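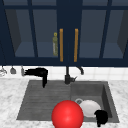 Ticket 1476: Kitchen sim, demos from sink task not saved
Opened by Jennylyn Aquino, project Tenatach. The recorder stops when I begin a new demonstration at the sink with drainboard. I was in the view that has the white mug lying on its side in the basin, and the left controller had no response. Restart of Crichton did not help.

Reply from Salvador Gouveia
Please try the other camera view and send me the log. Check also that the episode folder is not full - it accepts up to 4 GB.

Jennylyn Aquino
Folder was full. I moved the old files and recorded 2 demos with the plate in the basin. Both are saved, but the colour of the gripper labels is wrong in the viewer.

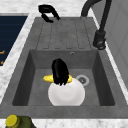

Still open
Label colours in viewer. Salvador will look at it with Greer Purves.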